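Search this site Search Go

Last updated: August
Reading time: 3 min

The belt came first, Vlasta Pešek wants that on record. Before the shelves, before the crates, before there was even a proper door on the packing room at Kitum. "We had a belt and a kettle," she says. "I bought it secondhand from Stesari when they moved out of Gimitz. Everyone thought I was mad. Too long for the room, you had to go round it sideways."

She talks fast. We get forty minutes with her, between the morning packing and the two o'clock van, and she's on her feet for most of it.

Kitum packs dry goods for people who order by weight. Beans, rice, lentils, dried mushrooms when there are any. You ask for 200 grams, you get 200 grams. Last year they sent out 1,976 orders, a number she has written on a card by the light switch. Not huge. "It's huge if you carried them," says Pešek.

Why by weight, why not just sell the bag like everybody does?

"Because my mother cooked for one after my father died and threw out half of everything. Half! Beautiful food. A kilo of barley lasts a single person until the end of the world." She stops to look for a pen, finds it behind her ear. "So. Small amounts. But then small amounts have to be right, or people feel cheated, and they should."

Which gets us to the weighing. They started with a spring scale, the kitchen sort with a needle. Pešek hated it. Two people would read the same needle and get two answers, depending how tall they were. Lasted one winter. Then a hanging scale someone lent them, useless for anything with a flat bottom. Then digital, and she has not looked back, though she grumbles about the buttons.

"Too many colors. I use maybe four keys. The rest could be for launching a ship."

The routine, as she tells it: check for zero, tare, weigh, write it down, pass it along. Zero is the one she shouts about. A few grams left on there from the last job and every order after it is short or over. New people forget zero. Old people forget it too, she admits, usually on a Friday-ish sort of afternoon when the radio is good.

And crates, she has opinions about crates. Vented ones only. Solid sides hold the dust and you can't hose them out properly. She gets hers from Mikuš, who once tried to send her 33 of the wrong size and then argued on the phone that they were the right size. "They did not stack! I said come here and stack them. He didn't come."

Bags go into the crate, crate goes beside the scale, you work out of it left to right. It took them months to settle on that. Before, the crate was on the floor and everyone's back hurt by noon.

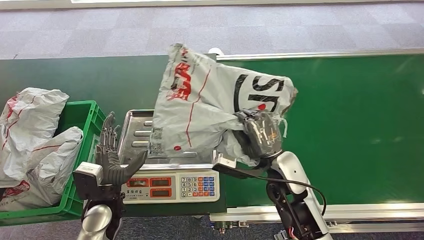

Vandana Srivastava remembers those months differently and says it was never the bending, it was the walking, everybody crossing the room with one bag at a time and meeting in the middle. Move the weighing to where the bags already are and the arguments stop, is how she puts it. She also says the spring scale was fine.

Pešek, told this, laughs for a good while. "She is tall! Of course it was fine for her."

What would she change, if there was money? A second scale. Better light over the far end. A stool, but she thinks people would sit on it. She'd like to do flour but flour gets everywhere and she is the one who wipes down, so no flour yet. Maybe in spring. There are 3 customers who ask every single month and she knows there names by heart.

And the belt, does she still think it's too long for the room?

"The room is too short," she says, and then somebody calls that the van is early, and she's off round the end of it, sideways.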